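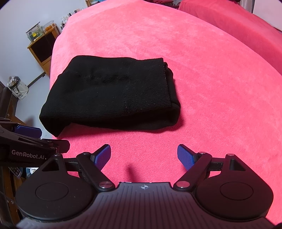

Black knitwear on a pink-red fleece blanket

About Us

The Brutside Bird Trust was founded in Grinville to protect the nesting grounds of grassland birds along the Mazurek River. We manage 2 reserves, covering 200 acres of hayfield and wet meadow, and work with 11 neighboring farms to delay mowing until the end of July.

Our annual breeding survey has now run for 21 seasons. Results are shared with landowners and are open to the public on request.

The Trust is led by its director, Érica Prado, and is funded by members' dues, local grants and gifts – large and small.

Page last updated 11 Mar 2024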